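How long does saffron keep, and is mine too old to use?

Asked by Embla Westerberg in Cooking and Storage
2 answers, 2,901 views

I've inherited a fair bit of saffron from a relative who cooked a lot more than I do. Some is in glass, some is in paper envelopes and one lot is in a tin with no date on it. I know some of the envelopes go back at least 7 years because there is a note on them in her handwriting.

I made saffron buns with the stuff from one of the envelopes on Saturday and they came out pale and didn't taste of much. I used the amount in the recipe and put the threads straight into the dough. The milk was warm when it went in, if that matters. The oven is fine, other things come out of it normally.
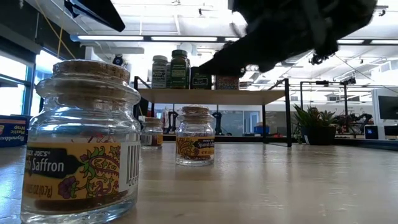
Gravel
Seven years is a long time for saffron but it won't hurt you. It doesn't go off the way nuts or flour do, it just gets weaker. I would say two years for good flavour if it has been shut away from light, and after that you use more of it. Paper envelopes are the worst of your three because they let air and damp in. The tin is probably the best if the lid is tight.

The other thing is putting the threads straight into dough. Even fresh saffron gives you streaks and not much colour if you do that. Grind it first with a pinch of sugar in a pestle and mortar, then soak it in a few spoonfuls of warm milk from the recipe. Leave it at least half an hour. I usually do it the night before and put it in the fridge with a saucer on top. Use all the liquid, and rinse the cup out with a bit more milk so you don't leave half of it behind.

To check what you've got, put three or four threads in a small glass of warm water and leave it alone. Good saffron lets its colour out slowly, over ten or fifteen minutes, and goes yellow. The threads should stay red. If the water goes orange or red straight away and the threads turn white, it may have been dyed and I would throw it out. If almost nothing happens it is just old. Do this for each lot separately and write on the packet what you found, or you'll be doing it again next year.

Embla Westerberg replied:
Thanks. I did the water test with the envelopes and the tin. The envelopes gave a very faint yellow after half an hour. The tin was much stronger and smells right as well, a bit like hay and honey. I didn't know about grinding it.

Gravel replied:
Then use the tin for buns and put the envelope stuff in rice or a fish soup, double what it says. If it still doesn't do anything, bin it.

Hauke Brinkmann
Mostly agree with the above. I wouldn't bother with the fridge for storing the dry threads though. Every time you take it out you get condensation, and damp is what ruins it. A cupboard away from the cooker is fine.

Water for soaking should be hot but not boiling. I let the kettle stand until it is at 80 degrees – I have a thermometer for tea, so it's easy – and use 2 tablespoons for a good pinch. Milk works too but I find it slower.

Also check the recipe. Old ones sometimes say "a packet" and packets are different sizes depending on where the recipe is from. My mother's bun recipe says one packet and I have never found out what size she meant. I weigh it now, half a gram to 500 g of flour. You need scales that go down to a tenth of a gram or better, ordinary kitchen ones don't register it.

Don't use turmeric to fix the colour. People suggest it every time and you can taste it.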